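Names on the Hill: Notes From the Skarnside Remembrance Walk 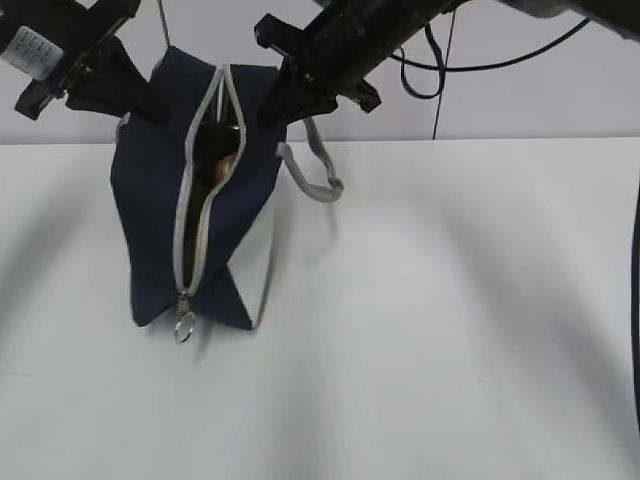 A navy blue and white pouch, held up over a white tabletop.

August 29, 2019

Hello again, everybody! I've finally got my boots off and a cup of coffee in hand, so let me tell you how the walk went before I forget half of it.

We set off from the Lindgren gate in a light drizzle (of course) and took the old supply road up to the memorial. There are 278 names on that wall now. Two were added this spring after Noemi Iwasaki dug through the regimental rolls and found men who'd been listed under the wrong company all these years. She read them out herself, and I'll admit I had to look at my shoes for a bit.

Thaddeus Dunleavy laid the wreath again. His speech was short, and I liked it all the better for that. He talked about his uncle's letters home, mostly complaints about the food and one long page about a mule, and said he'd rather remember him griping than standing at attention. Then came the bugle, then the silence, and then the wind took somebody's program clear over the wall and down toward the creek.

Afterward we all crowded into the Gulero Hall for soup. Esperanza Kowalczyk brought her father's campaign map, creases and pencil marks and all, and I spent far too long bent over it with Alaric Montoya arguing about where the second bridge stood. I still say it was upstream!

The collection came to $556, and every bit of it goes toward recutting the worn lettering on the north side. The mason wants $300 up front, so we can go ahead and book him for October.

If you have letters or photos from anyone on the wall, please lend them to Morag Jardine for scanning. She'll have them back to you before the holidays.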